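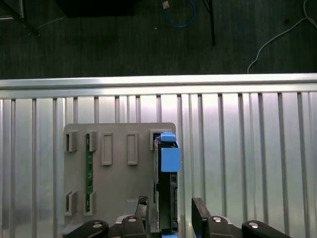 Geddale Buildings Forum, Floors and Interiors Group

The case against the single cleaning specification
Ivone Figueiredo

Most cleaning contracts for office buildings describe carpet in one sentence. The sentence gives a frequency for vacuuming, a frequency for wet extraction, and sometimes a reference to "reasonable appearance". It is applied to every carpeted room in the building, from the entrance corridor to the archive nobody has a key for. I have read a good many of these contracts over the years and I think the sentence should be removed from all of them.

My argument is that carpet should be maintained by soil load, and that soil load is a property of position. The floor covering in a building is bought as one product, usually in one order, and so it gets treated as one asset. In use it divides within months into several assets with different rates of wear. A specification that ignores this spends money on clean carpet and withholds it from dirty carpet.

Consider where soil comes from. The greater part is dry particulate brought in on shoes: grit, sand, skin, paper dust, fibre. It is deposited in the first few metres of carpet after the entrance matting and its density falls off with distance. A second part arrives locally, at kitchens, printers and lift lobbies. What remains is airborne dust, which settles more or less evenly and is the only component for which a uniform frequency makes sense.

Grit matters more than the rest because it is abrasive. A particle that sinks to the base of the pile is pressed against the fibre at every footfall, and the scratched fibre scatters light differently. The user sees a grey lane and calls it dirt. The cleaning contractor is asked to extract it, extracts it, and the lane is still there. At that point the damage is permanent and the money has gone on water. Vacuuming that lane daily in its first year would have cost less than the extraction visits that failed to restore it.

At Rarkov House, where I was responsible for the floors until the building changed hands, we had 2000 square metres of cut-pile carpet on 2 storeys. The contract called for vacuuming throughout on every working night. I asked Geum-ok Yang, who supervised the night crew, how the hours were really spent. She said the crew did the open areas quickly and the meeting rooms slowly, because the meeting rooms had furniture in them. The rooms with the least traffic were absorbing the most labour per square metre. Nothing in the specification was being breached.

We redrew the plan in three classes. Class A was the entrance routes, the stair heads and the strip in front of the lifts, vacuumed nightly with an upright machine and a powered brush. Class B was the open offices, twice a week. Class C was everything else, once a week, with spot removal on request. The total hours stayed the same. In practice a large part of them moved to Class A, where the machine was passed slowly and in both directions. A slow pass removes much more embedded grit than a fast one, and this is the first thing to be lost when a crew is given too much area.

There are objections, and some of them are good.

The first is administrative. A uniform frequency is easy to check. A manager can walk into any room in the morning and ask whether it was done. Under a zoned plan the answer depends on the room and the day, and the manager must carry a drawing. I accept that this is a cost. It is a small one, and a coloured plan on the inside of the cleaner's cupboard door dealt with most of it.

The second is fairness. Bronisława Domański, who has managed tenanted buildings for far longer than I have, pointed out to me that tenants at the far end of a floor pay the same service charge as those near the lift and will not be pleased to hear that their carpet is Class C. She is right that they will complain. Her own answer was to publish the inspection results along with the classes, so that the tenant could see the standard was equal and only the effort differed. I would go further and write the standard into the lease and leave the frequency out of it altogether.

The third objection concerns allergens. Fine dust does settle in quiet rooms, and a room that is rarely walked on is not thereby free of it. For this reason I would not let any occupied room fall below a weekly visit, and I would insist on sealed filtration on every machine. Where there is a known sensitivity, the room should be moved up a class and the reason recorded.

The fourth is that the classes go out of date. This is the serious one. A department moves, a door is locked for security, a coffee machine appears in a corridor, and the traffic shifts without anyone informing the cleaning contractor. A zoned plan that is never revised becomes as arbitrary as the uniform one it replaced. Ours was reviewed each February, after the wettest part of the year, when the lanes are at their most visible. I would now do it twice.

A word on colour, as it affects all of this. Dark carpet is commonly chosen because it is thought to hide soil. It hides dark soil. It shows lint, paper dust and dried salt very clearly, and these are the harmless components. Mid-toned, slightly varied carpet is the better compromise, although it is harder to sell to a client who has been shown a sample the size of a postcard.

Matting deserves a larger share of the budget than it gets. Every metre of good entrance matting takes grit out of the building before any machine has to. I have seen matting struck from a fit-out to save 1000 pounds and the carpet behind it replaced years early.

Carpet is generally written off on appearance, and the appearance that condemns it is confined to the lanes. If tiles are laid, the worn ones can be exchanged with tiles from under cabinets or with stored spares. I suggest keeping at least 20 spare tiles per storey from the original batch, boxed flat and labelled with the dye lot.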